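Bonside Materials Workshop
Notebook 2, Finishes
August 2018

Purpose of entry: to record the state of the oil finish trials begun in May and to set out the next round for colleagues at Suradero. The earlier panels were coated with the Chuang blend, thinned with mineral spirits, and left to cure in the drying cabinet. 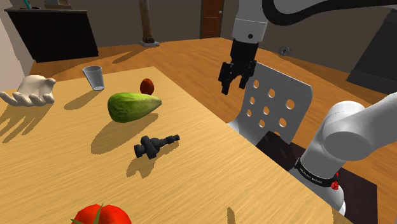
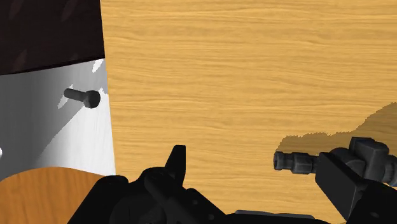 The trial concerns the yellowing of hardwax oil on pale wood and whether a thinner first coat reduces it. Each panel is sanded to 100 grit, then to 200, and wiped with a dry cloth before any oil is applied. The first coat is to be left for 20 minutes before the surplus is removed. As a reference for the next batch, the honey-colored wood with fine grain seen in both views is the tone to be matched, and panels that read more orange than this are to be set aside. Color is to be judged by the north window only, as the bench lamp flatters the warmer samples.

Observations to date. The panels given a full-strength first coat darkened more than expected at the end grain. The thinned coat was more even, though it needed an extra application to reach the same sheen. Two panels showed lap marks – these were coated late in the day and the wet edge was lost. They have been kept for comparison but will be left out of the written results.

The Plovamer hardener remains a concern. The tin opened in May has skinned over and should not be used for any further panels. A fresh tin is on order. Mixed oil is usable for about 2 hours, after which it drags under the pad and leaves a dull surface. Label every cup with the time of mixing.

Used rags are to be laid flat outdoors to dry or placed in the water bucket. They must not be folded and left on the bench.

Next steps:
Cut new panels from the remaining board, keeping the grain direction the same.
Repeat the thinned coat with the fresh hardener.
Send one finished panel to Suradero with a copy of this page.
Check the cabinet thermometer against the one in the store.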